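# The man who wants you to stop washing your bottles

Donal Ó Néill runs the drop-off depot at Hulthorpe, and he has a theory about rinsing. I drove out there in April prepared to disagree with him. I left only partly converted, and with a few doubts I hadn't brought along.

His theory is that households spend far too much water and worry on plastic drink bottles. "A quick swirl, tip it out, done," he said. "People tell me they put them through the dishwasher. For what? It's going to be chopped up."

I asked how he knew a quick swirl was enough. He said he had been doing the job a long time. I said that wasn't quite an answer, and he agreed it wasn't, then went and found his notebook.

The notebook is the best thing he has going for him. Last year he set aside 1,707 clear bottles brought in by regulars and checked each one before it went into a bale. By his tally 1,656 were fine, meaning no liquid to speak of and nothing growing inside. The rest had something in them, mostly juice, in a couple of cases cigarette ends.

It sounds convincing until you ask who the regulars are. They drive to a depot on their own time with bags of sorted plastic in the trunk. They are hardly the people you'd worry about.

"Fair," said Ó Néill. "I'd love to do the same count with curbside stuff. You want to come and help?"

I did not.

We moved on to caps. The advice on caps has changed so often that most people I know have given up and do whatever they did as kids. Ó Néill wants them on. Loose caps are small enough to drop through his sorting screen, and he sweeps them up at the end of the day. But a bottle with its cap screwed tight holds its air and won't flatten, so he also wants you to squash it first. So squash, then cap. I pointed out that his own sign by the gate says "CAPS OFF PLEASE."

"That's an old sign," he said.

How old?

"Older than me being here."

Labels are where we got into a real argument. A company called Karpenko sells the depot a label remover, a hand tool with a hooked blade, and Ó Néill has 2 of them hanging on nails behind the bench. He swears by them. I timed him with one, and a single bottle took him long enough that I lost interest before the label came free. The bigger plants that take his bales have their own ways of dealing with labels, as he admits. I asked why he bothers.

"The bale looks better," he said. Then, after a moment: "I get a slightly better price for it. Slightly."

He wouldn't tell me how much slightly was. He did say that some 300 bottles is a good afternoon's work with the blade, and that he enjoys it with the radio on. I believe the second part.

He is less cheerful about Telelard, the app that was supposed to tell people which bin to use. You type in what you have and it gives you a color. When I tried it on a plain water bottle, it sent me to green, and Hulthorpe has no green bin.

"They were going to fix that," he said. He has written to them. Mandumico, which handles the depot's collections, recommended the app in the first place, and he has written to them too.

I asked whether any of this makes a difference – the swirling, the squashing, the fiddling with labels. It was the question I had come to ask, and I expected a speech. Ó Néill looked over at the bales and took his time.

"To the planet? I don't know. I'd be lying if I said I knew. To me it makes a difference, on a hot day, if you've left milk in it."

That may be the most believable thing anyone in recycling has told me. It is also a long way from what the leaflet in his office promises, with its smiling cartoon bottle being reborn as a park bench. I asked if he had ever seen one of the benches. He hasn't. He says the leaflet came in a box with the gloves.

Before I left he gave me his rules again, slower, so I could get them down. Swirl it. Squash it. Cap back on. Leave the label if you're in a hurry. I asked him which one people get wrong most.

"The swirl," he said. "They either skip it or they do it like they're going to drink out of the thing again."

At home I had a week's worth of bottles by the sink. I swirled them. I still took the labels off a few, badly, with my thumbnail.

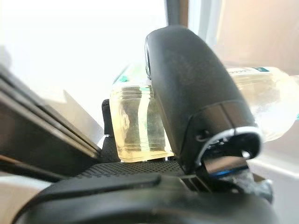
*Clear plastic drink bottles, one upright and one on its side.*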